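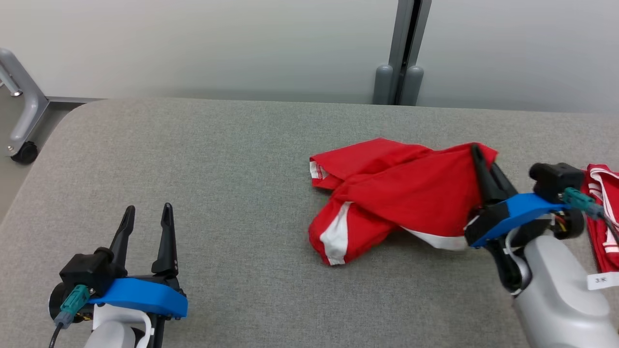

*Red with white trim, mid-pile, on the gray fabric-topped table.*

Okay, so laundry. I have been putting off the sports stuff since the start of May and on Friday I finally ran out of excuses (and shirts). Thirteen-year-old me would be amazed at how much of adult life is turning sleeves the right way out!

I love folding on a padded surface, by the way. Slippery shirts are the worst on a bare countertop, they just slide off toward the floor while you're hunting for the other shoulder. My friend Duygu Uysal swears by folding on the bed, but then I lie down and that's the end of that.

My method for jerseys: face down, sleeves in, bottom up to the collar, then fold once more and stand it up in the drawer. If it's all scrunched up I give it one good shake by the shoulders first and smooth it with my palm. No iron. I melted a number off one of my Pramside shirts years ago and I'm still sad about it.

The drawer is 50 cm wide, and I'd love to fit dividers in there. The ones at Skavberg were $80, so for now it's shoeboxes. Socks are next, and I'm dreading them.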